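Fultument 2 review: a motion planner I've grown rather fond of

Posted 10/09/2025

I've been meaning to write this one up since May, when Trevor Poirier talked me into trying Fultument on our laundry task after one too many lunches spent listening to me complain about our old planning setup. So thank you, Trevor, and sorry it took me so long!

For anyone new to it, Fultument is a planning and control package from Workia. You give it your robot model and a description of the job, and it handles the reaching, the waypoints and the handoff to the joint controllers. Version 2 adds what they call soft goals, and those are the reason I upgraded. With a rigid part you want the gripper at one exact pose. With a shirt you mostly want it somewhere above the basket with enough height for the cloth to clear the rim, and the old version made me fake that with a whole fan of target poses (I had a script for it, and I hated that script). Now I draw a region, set a height, and the planner picks whatever is comfortable for the arm.

Installation took me an afternoon, most of it my own fault for skipping the page on joint naming. Please read that page. The docs are lovely once you get past the first chapter, and the examples run as written, a thing I've learned not to expect.

My favorite part is the replay viewer. We logged 1774 grasps over the summer, and I could scrub through any of them with the planned path drawn over the real one. That's how I found that our wrist was lagging on the upward lift, a problem I'd been blaming on the perception side for weeks (I did apologize to Raimonds Lapiņa, who wrote our perception code and was very gracious about it).

Now for the grumbles. The cloth model is really just a box that hangs off the gripper, and it takes no account of folds or swing, so I pad it generously and lose some speed. Planning also slows down a lot once you go past 2000 collision shapes, and our room scan went well over that until I thinned it out to 600. And the error messages! "Goal region rejected" could mean five different things, and I've met them all.

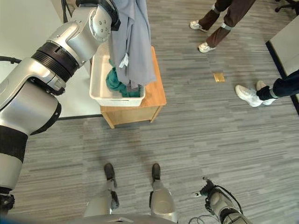
Gray-blue garment held over the laundry basket on its little wood cabinet.

Baskets with slotted sides deserve a word too. The automatic mesh cleanup likes to close small gaps, so check the result before you trust it. I ended up swapping ours for a plain open box shape and the planner was much happier.

Would I buy it again? Yes, gladly, for anyone whose robot handles soft or floppy things. If you only move rigid parts, version 1 will do you fine and the upgrade can wait. I'm told better cloth support is on the list for the next release, and I'll update this page when I've had a chance to try it.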